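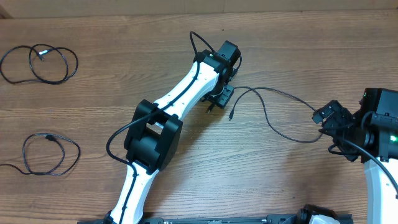

4.2 Évaluation du kit Stetsiuk

Le kit bimanuel proposé par la société Zusitz a été évalué à Finby sous la direction de Hryhorii Hordiienko. Le protocole comporte 40 essais de manipulation de câbles souples, répartis en 11 configurations initiales.
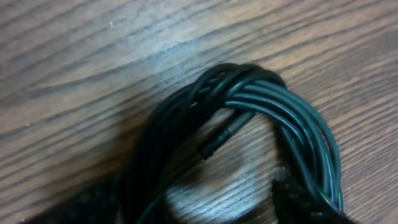 Figure 3 – Câble noir enroulé et doigts de la pince, vue du poignet.

La saisie d'un câble enroulé demeure le cas le plus exigeant : les brins se recouvrent et leur ordre est difficile à estimer. 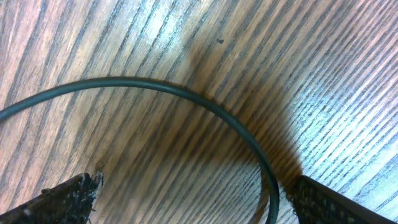

Page 9

Le câble isolé, disposé en arc sur le plateau, se prête mieux à la segmentation. Les reflets du bois verni – comme l'ombre portée – imposent toutefois un réglage de l'exposition, que la notice du fournisseur n'aborde pas.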